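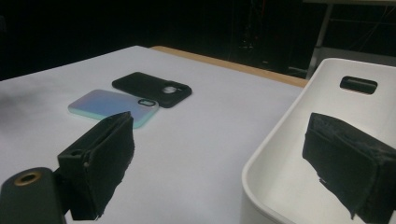 3.2 Items and Work Surface

The study considered small accessories returned to Lunness, a mail-order seller with a single returns department in Drindenov. Over 20 working shifts the department set aside 865 returned items for us, of which 400 were phone cases. The remainder were card holders, cable ties, key rings, and small clips. Items that had arrived in sealed packaging were excluded, as were those with visible cracks in the outer shell.

Phone cases were chosen as the main category for two reasons. They are similar in outline and size across models, so the opening for the camera is often the only quick way to tell one from another. They also vary widely in surface finish. Matte black cases made up the largest group in the sample. Cases with a shifting or pastel finish were fewer but took up more handling time, as their color had to be judged from more than one angle before a label could be assigned. Figure 1 shows one case of each kind, backs facing up, on the white surface.

Each item was laid flat with its back facing up before it was described. Under the previous procedure, cases could be placed either way, and the interior of a dark case was sometimes recorded as the exterior of another model. Items were allowed to lie at any angle to the table edge. Maeng's pilot work had shown that squaring each item to the edge added time and did not improve agreement between sorters.

The work surface was a white board set on a light wooden panel. White was preferred to gray for this purpose. The surface beneath a case can be seen through its camera opening, and a pale background makes the shape of that opening easier to read. Its one drawback concerned clear and translucent items, whose outlines were harder to follow. Sorters were instructed to lift such items and check them against a dark sheet before entering a description. 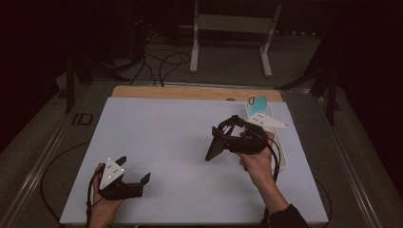
Small items that did not belong to the main category were kept apart from the cases. In the layout shown in Figure 2, a narrow white tray extends from the back edge of the board toward its middle, leaving the rest of the surface free. A small teal card-like item and a translucent ring with a red rim are at the far end of the tray. Long, narrow trays were favored over square ones in the final procedure, as they could be moved to either side without reducing the central area.

Descriptions were entered using the Dustura vocabulary, which provides separate fields for base color, edge color, and finish. The edge field was added at the request of Vesela Živković after the pilot. A case may be lavender and light blue across the back and green along the edge, and a single color term had led sorters to disagree about items that they were in fact seeing in the same way. Where the finish was iridescent, sorters entered the colors of the back first and those of the edge second.

Every item was described by 2 sorters working separately. Differences in base color were settled by comparison with the printed chart from Sung. Differences in finish were left in the record and are treated in Section 4.

Figure 1. Matte black phone case and iridescent phone case on the white work surface.

Figure 2. White board on its wooden panel, with the narrow tray near the back right.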